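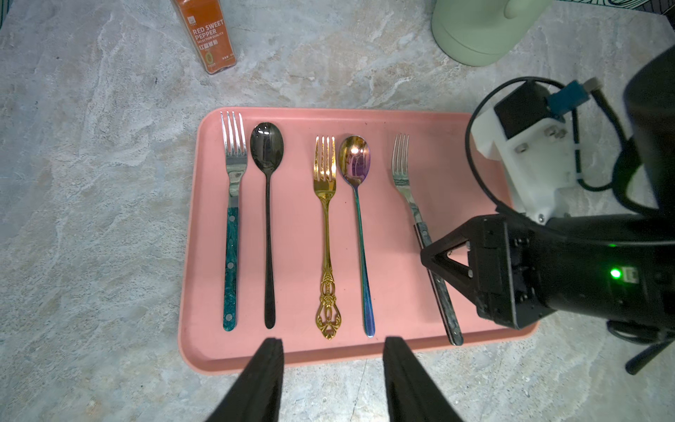
Recording cutlery-sorting demonstrations on a two-arm station

The procedure covers one recording session for the tray task: from arming the station to closing the session file. It assumes that both arms have been calibrated and that the operator has finished the Brasden practice set. Allow a full morning.

1. Set the table

Place the tray slightly left of centre, long handles towards the operator. Lay forks and spoons side by side, heads to the back wall. Mix the finishes. A policy trained on one plain steel set will learn the shine of that set and fail on a gold or dark handle. We saw this at Plelov, where the first 193 episodes had to be kept for pre-training only.

Leave a few unrelated objects on the table behind and beside the tray, and move them between blocks. A jar or a jug is enough.

2. Check the views

Open all camera streams before the first episode. In each wrist view, both fingertips of that hand should be visible at the bottom edge. They will be out of focus at this distance — leave the lens alone. In the fixed view, check that neither arm hides the whole tray at the home pose.
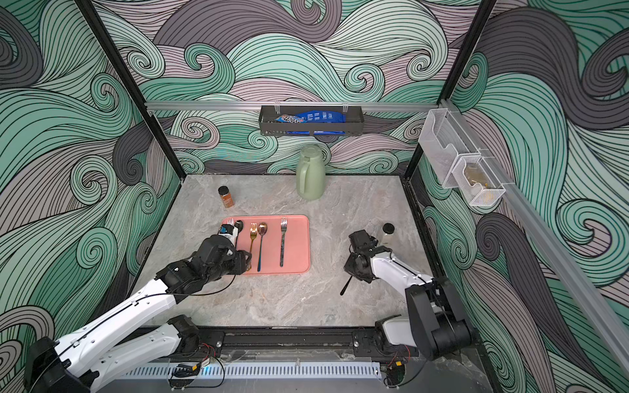

Polished bowls reflect the overhead light and will clip to white if exposure is left on automatic. Lock exposure and white balance once per session and write both values in the session header.

3. Record

Start the recorder, wait for the tone, then move. Grasp each piece near the point where the handle meets the neck. Approach slowly over the last few centimetres and close once. If the grasp slips, open fully, back off and try again within the same episode. Recoveries are useful and should be kept. Stop the episode if an arm touches the wall or the rail.

Episodes longer than 80 seconds are rejected by the Keskin loader. Split the task if you keep reaching that limit.

4. Vary the layout

After every 34 episodes, change the order of the pieces, the spacing and the angle of at least one handle. Change which arm goes first as well. Do not shuffle between single episodes; the layout number is stored per block.

5. Label and close

Mark each episode as success, recovered or failed, in that order of preference when in doubt between two. Add a note only for faults such as a dropped frame or a snagged cable. A usable set for this task is more than 700 episodes over at least three operators.

Copy the session to the Rurkby share and run the checksum script before clearing the local disk. Questions about the loader go to Gregor Geddes.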